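Search this site Enter keywords Go

Print this page | E-mail this page

February
By the Kasteo project team

Does a Safety Checklist Make a Two-Arm Cell Safer?

Our course asked us to apply the Bresteo lab rules to a working setup and report on how well they fit. We picked the Kasteo cell, where two arms handle dishes at a wire rack. The rules have 5 sections and fill most of a binder. We came away doubtful about a good part of them.

Section 2 deals with the space between a person and one arm. It says very little about two arms that share a work area. Both of ours reach over the same rack, so the risk of one hitting the other is there in normal use. The form has a single box for "collision," and we could tick it without testing anything.

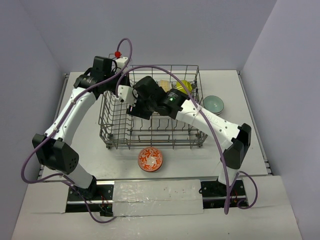

Cables and loose items

The rules say cables must be "suitably managed." The purple cables on our arms hang in loops, one of them high above the left gripper. Is that suitable? Two of us said yes and one said no, and the text backs up either answer. A maximum loop height would settle it.

Bowls standing on the table outside the rack are not covered at all. We think they should be, as an arm swinging wide could knock one over.

Speed limit

The limit for shared work is 500 mm per second, with a 60-second wait after a stop. We found no source for either number. The wait mostly taught us to go get coffee.

What we would change

Add a page for paired arms, and have someone outside the team sign it. We signed our own form, and it took 5 minutes.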